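Workshop News: The Larari Arm Is Back on Its Feet

Good news from the Hotdale workshop this month! Larari, our hardworking little pick-and-place arm, is out of maintenance and running again, and I could not be happier with how it's moving. If you've been by since the holidays you'll have heard the clicking in the gripper. Well, the clicking is gone.

We started with the fingers. Both came off, got a good wipe down with a lint-free cloth, and went back on with fresh screws (the old ones had rounded heads, and one took me most of an afternoon to get out). The slide underneath had a surprising amount of gray fluff packed into one end. Once that was cleared and the rail had a thin smear of grease, the fingers closed evenly for the first time in ages.
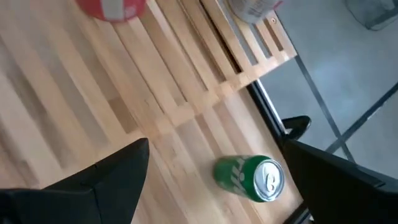

After that came the wrist camera, and this is the part I enjoy most. Any time the fingers come off, the camera has to be lined up with them again, so we ran the full calibration with 34 poses and saved the result under a new name in the Rukia folder. Please use that file and leave the old one alone for now. Drink cans are great for checking the result, by the way. They're shiny, they roll, and a grip that's even slightly off center shows up right away.

Then we let it run! The counter read 1578 cycles when I wrote this, with 2 stops, both from a cable tie rubbing on the forearm. I've moved the tie up past the elbow and left more slack in the loop, which seems to suit it much better.

From here on, the finger screws get checked every 300 cycles. The hex key lives on the hook beside the controller, so please put it back there when you're done. Write your check in the log even if everything was tight.

Next up is Trương, our older cell, which needs a new air line and a long look at its emergency stop button. I'll be starting on it before the end of February, and there's plenty of room at the bench if you'd like to come and get your hands greasy.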